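Sultton Robot Club handbook
Section 14: Setting up the tidying task

Read section 2 (power and stop button) before you start.

1. Clear the floor around the bed. Leave the white basket where it is.
2. Lay the dustpan and hand brush on the mattress, apart from each other.
3. Run the robot's cable behind its feet and out to the side.
4. Load the Umlow profile and set the arm speed to 50.
5. Wait 1000 ms after each grip before moving the arm.

Caution: keep one hand on the stop button whenever an arm is raised.

Note: teams entering the Bendoddale round must save a log of every run — part runs as well.

Dustpan and brush on the quilted top: 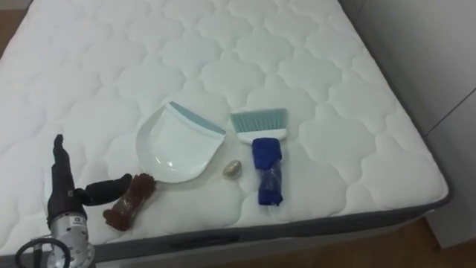 Arm raised over the bed:
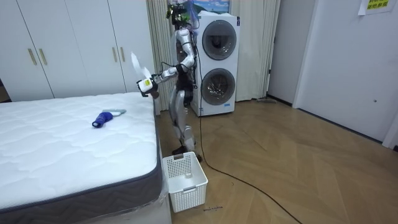
Both tools gripped: 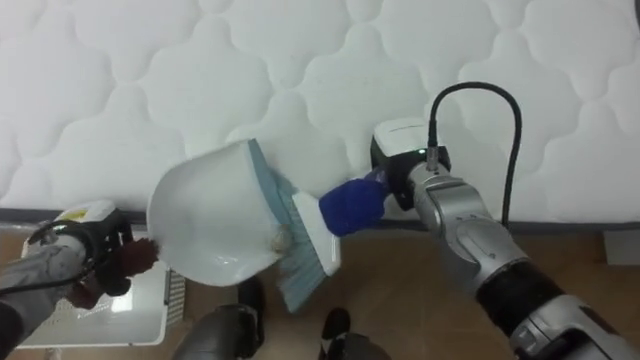
Comment from Painemal: Step 5 is too short for our brush. The handle still turned in the grip, so we doubled the wait and have kept it there. Could the handbook give a separate value for padded handles?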